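Home stuff > Small Storage > Desktop Drawers

Search tips and fixes Go

Little plastic drawers, and how I finally got mine to behave

I have a weakness for those small white plastic drawer units, the kind that sit on a desk or a workbench and swallow all your bits. They're cheap, they wipe clean, and they hold a surprising amount. They also drive me up the wall about once a month, usually when I'm in a hurry and the bottom drawer comes out crooked with a week's worth of screws in it. So I've picked up a few habits over the years, first in our old place in Flusmont and now in the Bistorport house, and I'm putting them all on one page so I can stop repeating myself in emails.

Put a cloth under it

My first tip is to put fabric under the unit. Plastic feet on a bare tabletop slide all over the place when you tug a drawer, and you end up needing two hands for a one-hand job. You don't have to buy anything special. I'm very fond of those printed tapestries people hang on dorm room walls – palm trees, sunsets, starry skies, the louder the better! They're big enough to cover a whole work table, they hide stains like a dream, and they go straight in the wash. Mine gets done on Sunday with the dish towels.

Wrinkles don't matter much out at the edges. Right under the unit I do smooth it flat with my palm first, or the whole thing rocks and the drawers start to bind.
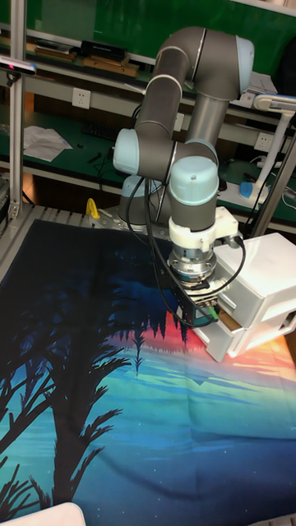
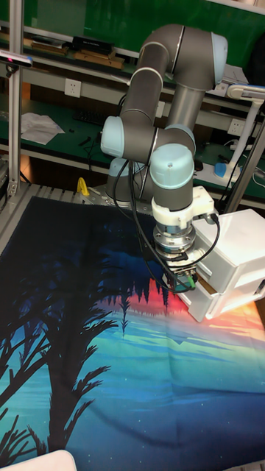
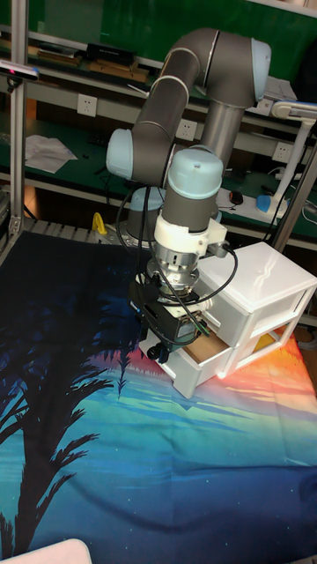

Two stacked drawers on a palm tree sunset, which beats a plain gray bench mat any day.

When a drawer sticks

Take it all the way out before you do anything else. Nine times out of ten there's a scrap of paper or a twist tie riding in the back corner. Then:

- Wipe the runners with a damp rag and let them dry.
- Rub a plain white candle stub along both sides. Skip cooking oil, it goes gummy and collects fluff.
- Slide the drawer in and out 8 times or so to spread the wax.
- Still stiff? Check whether the top is bowing under whatever you've piled up there. (Guilty. I had a full jar of pennies on mine, 866 of them, and I only know because I took them to the bank.)

Line the bottoms

A liner stops things from skating to the back every time you open up. Cut a piece of thin cork or heavy card a hair smaller than the inside, and don't glue it! You want to lift it out and shake the crumbs off. I got a whole roll at Abernathy for 85 cents in the clearance bin and I'm still using it.

What goes where

Heavy things in the bottom, always. Batteries, tape, the good scissors. The top drawer is for what you grab daily, and I try to keep it only half full so I can see the floor of it. And close the lower one before you open the upper one – a light unit with both drawers hanging out will tip forward onto your lap.

Filed under: Small Storage, Workbench, Cheap Fixes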